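March, bench notes, potting mix drainage

Started 8:30. Picking up the Wemamow mix again after the Medside order came in short. We have 13 bags on the shelf, which covers this round and most of the next.

Same method as last month. Fill to the line, tap the pot three times on the bench, pour 80 ml slowly over the surface, start the timer on the first drip and stop when drips are more than ten seconds apart. Straight Wemamow took 139 seconds. The blend with the Kanaan grit was faster, but the water ran down the inside wall and left a dry core, so I don't trust the time. Wet the blend first and repeat.

Pots matter more than I allowed for. The tapered square ones hold the mix tight at the foot and stay wet down there long after the top looks dry. Round ones drain more evenly. For tall plants I'd still take the square — they tip less.
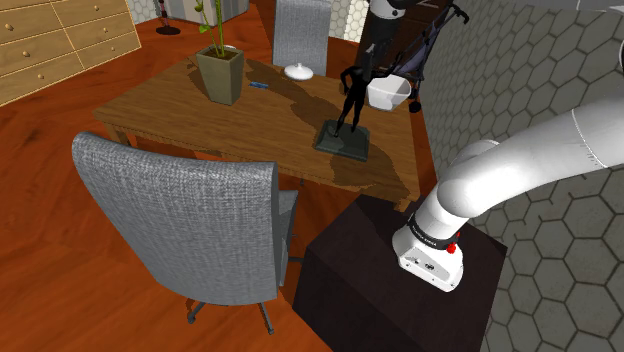 Watering by weight

The finger test gives a different answer depending on who does it. Weigh the pot after a full soak, write that on the tag, and water again when it has lost a third of the difference between soaked and dry. The big test pot was 2,917 g soaked. Dry weight still to come.

Saucers get emptied after 20 minutes. Two were left full overnight and the mix smelled sour by morning.

To do

Rinse the grit before the next blend, there is a lot of dust in it.
Ask Pidomau if the coarse bark is back in stock.
Scale reads 4 g high when cold. Switch it on before coffee.
Relabel the second tray, marker has washed off — use pencil.

Stopped at 4:15. Blend is soaking under the bench, lid on.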